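Conflict Monitoring Workshop, Longo Desk
Notebook entry, October 3, 2018

Subject: revision of the control-status map for Wamance province, and open items carried over from the previous entry.

The district layer was rebuilt this morning from the archived source file. The earlier version still showed the town of Sestalell under government administration. That status rested on a single ministry statement from July and had not been reviewed. The town is now marked "contested" and will stay so until two independent sources agree on who holds the district offices and the road junction to the south.

Source log. The log for the province stands at 183 entries. Of these, 111 have been checked against a second source and may be used in published work. The remainder are held back. Most of them are short messages repeating the same claim about the Sestalell garrison, in nearly the same words, and they should be treated as one report until shown otherwise. Colleagues adding new entries are asked to search the log for the wording first. Duplicates entered under different headings caused most of the trouble with the July sheet.

Withdrawal claims. Both sides now say that government troops left the garrison. They differ on the date and on the manner. The opposition statement speaks of a surrender; the provincial office speaks of a planned move to the airfield. The map note will read "reported withdrawal, circumstances disputed." The word "fallen" is not to appear in any note, label or file name unless it is inside a quotation.

Displacement figure. The local relief office gives almost 1000 families on the road toward Longo. The wire copy received at midday turned this into 1000 people, which is a different matter altogether. The sheet has been corrected to families, and the hedge has been kept. No multiplier is to be applied. If a reader asks for the number of persons, the reply is that it has not been reported.

Place names. Sestalell appears in the log under three spellings. The spelling used in this entry is the one on the printed base map and is to be used throughout. The old spellings remain searchable in the notes column — please do not delete them. The village of Veltero is a separate place from the Veltero crossing, and 12 entries had the two mixed. All 12 were reread and moved by hand. Two of them still look doubtful to me, and both are flagged in yellow.

Map layout. The hatching for contested districts printed too dark on the test sheet and hid the road numbers. It was reduced by one step. The airfield symbol was moved slightly east, as it had been sitting on top of the district boundary. The legend now fits on two lines.

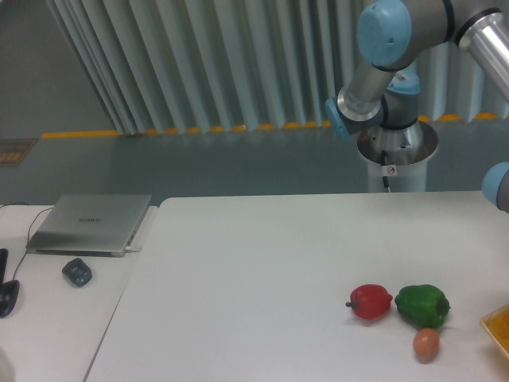

Robotic arm on its pedestal, with louvered curtain behind.

Open items:
Second source for the status of the Sestalell road junction.
Written reply from the relief office on how families are counted.
Decision on whether the Veltero crossing needs its own symbol. The present one is shared with ordinary bridges, and the crossing was closed to civilian traffic according to four checked entries.
Older boundary file for Wamance, wanted for comparison. The copy on the shared drive will not open.

The July sheet is to be kept in the archive with its errors in place and a correction note attached. The revised sheet carries the new version number in the lower margin. Any change to the status of a district after this entry should be written into the log before it is made on the map, with the source entry number beside it.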